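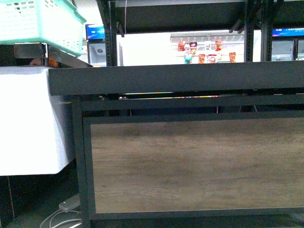 Sample view from the head camera in the Plokville mock store: green basket at upper left, dark table, hanging snack packs behind it.

Plokville Shelf and Basket Set

Welcome! This is the data card and README for the Plokville set, a collection of teaching examples for robots that have to work in small shops. It was put together in our practice store in Plokville, with a second batch from the Nastport site. If you train policies that need to find a snack pack, pick it and drop it in a basket, we think you'll have a good time with it.

What's in it

500 episodes in total. Each episode is one attempt at one task, from the start signal to the operator's stop signal. You get head camera video, joint positions, gripper state and a one-line instruction in plain English ("put the red pack in the green basket"). Failed attempts are kept and marked with success = 0. Please don't throw them out before you've looked at them! A lot of the good stuff is in the recoveries.

The held-out split has 76 episodes: 49 from Plokville and 51 minus the duplicates from Nastport, which leaves 27. The duplicate list is in splits/dropped.txt if you want to check our work.

Folder layout

episodes/ - one folder per attempt, numbered from 0001
splits/ - train, held-out and dropped lists
calib/ - camera and arm calibration, one file per session
notes/ - operator notes, typed up as written (typos and all)

What the views look like

The head camera moves with the head, so don't expect a neat tabletop view every time. Plenty of views have no arm or gripper in them, like the sample at the top, where the camera takes in the table's edge and the wood-grain panel under it, with white cables down on the floor. We left these in on purpose. A robot in a shop spends a lot of its time looking around, and a model that has only ever seen its own hand over a clean table gets lost fast.

Lighting is uneven too. In the sample the display board is bright white while the space under the table is dim. If you normalize brightness per image, try it both ways - we saw better pick results with it off, but that was with one model and one set of weights.

Screens are the other thing to watch for. The sample has two with blue on them in the background, and a small model can latch onto them as landmarks. Random crops helped us.

How we gathered it

Operators drove the robot by hand with a leader arm and a headset. Before each attempt the packs were rehung from a shuffled list, so the same pack should not keep turning up on the same hook. Operators swapped out often, and you can really see different styles in the motion. Some people go straight in, others hover and line up first. The operator field is a random letter, so you can sort by style without knowing who it was.

Known problems

Nastport sessions recorded before July have a small time offset between video and joints. Run fix_offset.py first.
The gripper state sometimes reads "closed" for a moment at startup. Skip the opening second.
Instructions name colors by eye. One person's pink is another person's red, and we haven't tried to settle it.

Coming next

We're setting up in Salem, where the aisles are tighter, and we'd love to add drink bottles and boxed goods. The Dremitz loader is being updated to read the new format directly, and the old one will keep working.

Questions, fixes and strange results all go to Pauline Hulme through the issue tracker. Include the episode number and the split, and attach a plot if you have one. She loves plots.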